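Project diary, remote demonstration group, Drudstead
September, morning and afternoon sessions

The group met at nine to review the state of the simulated kitchen work before further demonstrations were recorded. Laine Zariņš presented the figures for the previous session. Of 61 demonstrations attempted by remote control, 49 were accepted for training. The remainder were set aside under the existing rule, which excludes any run in which the operator releases an item outside a tray or brings the hand into contact with the cabinet doors. I recorded my agreement with the rule as it stands. Blair Haldane asked that the excluded runs be retained in a separate folder, and this was accepted without discussion.

A longer conversation followed on the matter of pace. Operators trained at Hovbridge move the arm noticeably faster than those trained here, and the two sets of demonstrations do not sit well together. A policy trained on both tends to hesitate above the tray, as though it had been given two instructions at once. Blair proposed that all operators follow the slower manner for the approach and use their own judgment once the item is held. I was not fully persuaded, but I had no better suggestion to put forward, and the slower approach was adopted for the present task.

The task itself remains the sorting of food items between two trays on the counter. It has been written up as four separate instructions, and each operator is to read the instruction aloud before taking the controls. I had considered this step a formality when it was introduced. Having now sat through several sessions, I find that it does slow the operator down at the proper moment, and I have withdrawn my request to remove it.

At half past ten I took the controls myself, for the first time since the spring. The practice allowance is 15 minutes, and I used all of it. The hand controller has been replaced with the newer Kütt model, which is lighter than the one I learned on and responds to a smaller turn of the wrist. My first three attempts at the drumstick ended with the hand passing well beyond it. Laine advised me to rest my elbow on the desk and to look at the item, not at the hand. The fourth attempt was acceptable, though it would not have passed review on account of the long pause before the grasp.

I note for my own reference that the leafy item is the more difficult of the two in the right tray. The operator's view of it is easily blocked by the wrist, and the temptation is to correct by feel, of which there is none. Laine brings the arm in from the side and keeps the wrist high until the last moment. I have asked for this method to be added to the operator guide, with a short recording of Laine's own runs.

The afternoon was given to the replay tool. Bisteo has been used for this purpose since the start of the project, and its difficulties are well known to the group. When a recorded demonstration is replayed from a changed starting position, the tool adjusts the path but keeps the original timing of the grasp, so that the hand may close early. Blair has written a correction and tested it on a small number of recordings. The results were encouraging enough that I approved its use on the full collection, subject to a second reading of the code by someone at Hovbridge.

The collection target for this phase is 3,000 accepted demonstrations, counting replayed versions. I was asked whether replayed versions should be counted on equal terms with those made by a person. My answer was that they may be counted but must be marked, and that the report should give the two totals separately. Laine expressed some disappointment at this, having hoped to announce the target as met before the end of the month. I understand the wish, and I have not changed my view.

The second operator station is still without a suitable chair. I have written to the Drudstead office again on the subject. The next session will begin with the right tray, under the slower approach, with Laine at the controls and Blair keeping the log. 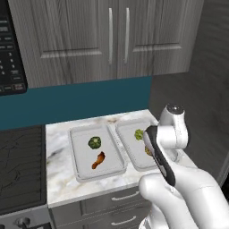 I have also undertaken to revise the wording of the third instruction before then, as two operators read it differently today and both readings were reasonable. Blair will circulate the present text this evening, and I will return my changes by nine tomorrow.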